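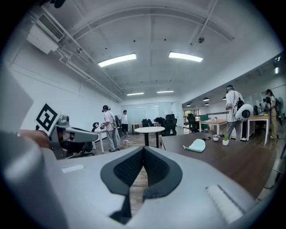

Dwight Kowalchuk wrote to us that he still has his mother's funeral program in the glove compartment of his truck, and that he reads the back page at red lights, and would we please stop apologizing for the recipe being too long. Okay, Dwight! We'll stop.

I'm Selina Sutter, and I run Jultmont Programs. We design and print funeral programs, memorial folders, prayer cards and those little bookmarks people tuck into their Bibles. That's the whole business.

## How this got started

My aunt died in April, a long time ago now, and I got handed the program on the grounds that I "was good with computers." I was not good with computers. I had one evening, a church bulletin template and a shoebox of snapshots, and I spelled my own cousin's name wrong in the list of pallbearers. He has never let it go. (Hi, cousin.)

What stuck with me afterward was how many people asked for an extra copy. We'd printed 40 and they were gone before the second hymn. My uncle ended up giving his away and then asking for it back.

So I started doing them for families at our church, then for the church across the road, and then a funeral director in Galtau called and asked what I charged. I hadn't thought about charging. I said a number, he said it was too low, and I guess that was the day it turned into a company.

## Who you'll be talking to

Mostly me, on the phone. I like the phone. You can email the obituary and the order of service if they're already written, but plenty of folks call with nothing written down at all and that's fine too. We'll go through it together.

Liv Viklund does the layouts. She's the one who can take a wallet photo from 1961 with a crease down the middle and make it look like something. She will also tell you, kindly, if the picture you picked is going to print as a gray smudge.

Ilgın Tatlı proofreads everything we send out, in English and Turkish, and keeps our file of hymn and psalm texts straight. Every name gets read aloud, letter by letter if it needs it. If you get a call from us asking whether it's "Katherine with a K and an E," it's Ilgın. Please pick up. She's saving you from my cousin.

Sylvie Fraser handles printing and deliveries, and she knows the back door of every funeral home between Galtau and Gosselin. 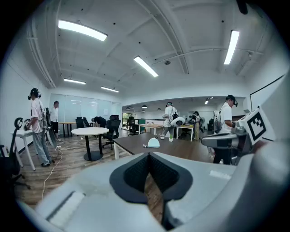 *The office, looking toward the pendant lamps at the far end.*

## What we make

The usual order is a single folded sheet with a photo on the front, the service inside, and the obituary on the back. It's what most churches expect and it fits in a hymnal. If there's more to say we do booklets up to 12 pages, and those get fun, if I'm allowed to say that. Fishing stories, softball team photos, a whole page of grandkids. One family gave us a grocery list in Grandma's handwriting and we ran it across the inside cover exactly as she wrote it, crossed-out margarine and all.

Our smallest order so far was for three people standing in a backyard. The largest was 3000 copies for a retired band teacher, which nearly finished off our old folding machine and meant I was hand-folding at the kitchen table until two in the morning with the radio on. I'd do it again, but I'd start earlier.

## A few things people ask

**How fast can you do it?** If we have your text and photo by noon, you'll have a proof that same evening. Printing takes one more day. If you're in a worse hurry than that, call and tell me, and we'll see what Sylvie can work out.

**Can we change something after we approve it?** Before it's on the press, yes, as often as you like. People remember a great-niece at ten o'clock at night. It happens all the time.

**What if you make a mistake?** We reprint it and you don't pay for the reprint.

**Do you write obituaries?** Sort of. I'll help you get unstuck, and I ask a lot of nosy questions (what did he yell at the TV? who got the last piece of pie?), but the words should come from your side. I never met him, and you did.

**Do you keep the files?** We do. Call us years later and we can run more, at the plain cost of paper and printing.

We pick up from eight in the morning, and if it rings through to the machine, leave your name and the funeral home's name and I'll call you back before supper.

Selina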